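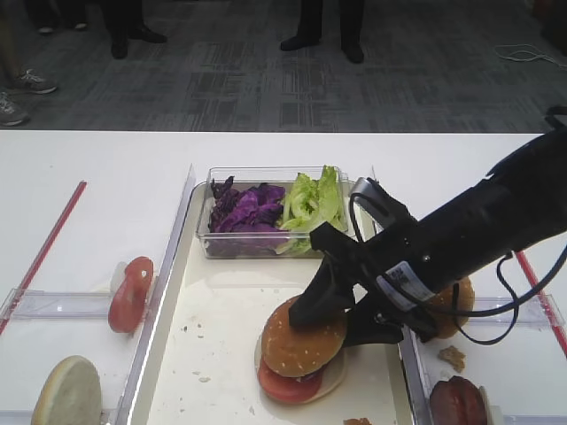 The Cropper arm on the top bun, Burnum

Fifteen Burgers Before Lunch

I'd told Mum I had a job in robots, and she pictured lab coats. What I had was a pair of hand controls at Imorov and a whole morning of making burgers with somebody else's fingers (well, the Cropper's fingers, but after a while they feel like yours!). Every run I drove got saved, and by May the arm was meant to do it solo. Tomato was fine. Cabbage I'd started to enjoy. The bun lid was my enemy, because I squeeze when I'm nervous and the Cropper squeezes right along with me.

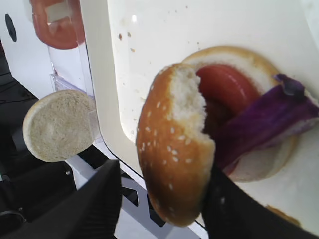
Malcolm Catterall reckoned I was teaching it to panic. Slow down on the approach, he said, it'll copy your dithering as happily as your good bits, and we need 400 clean ones for Telledura.

Clean ones! I had seven. I shook out my wrists, breathed like they do at swimming carnivals and went back in.
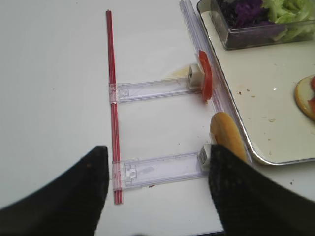
Run 114

I stopped looking at my hands, which helped. I just thought "over a bit, mate" and the arm went over a bit, and I was so chuffed that I started talking to it out loud, 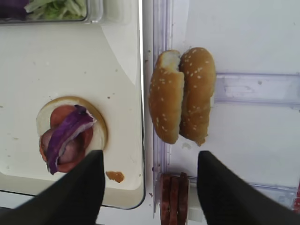
and I kept nattering the whole way through, telling it about Mum and the lab coats and how she'd have used more lettuce. Malcolm marked it clean without looking up. Then he asked if I could do it again, and say the lettuce part a bit quieter.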